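Desk Lamp and Power Strip FAQ
Losetti Home Help

Where should the power strip sit?
Flat on the tabletop, outlets facing up, clear of the lamp base. 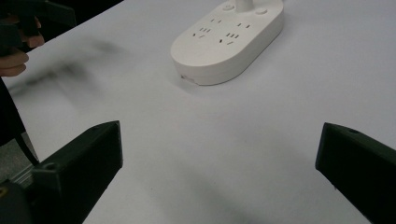 Do not run one strip from another. Check the plug for a firm fit before switching on.

How do I clean the lamp?
Unplug it and wait 10 minutes. Wipe the base, pole and head with a dry cloth. Keep liquid away from the control markings.

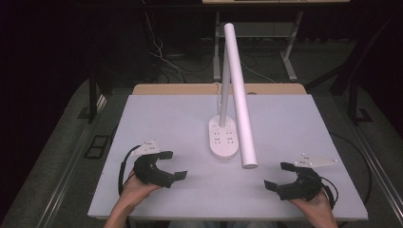 Vol. 5, No. 196

Can the head be left lowered?
Yes. Raise it before moving the base.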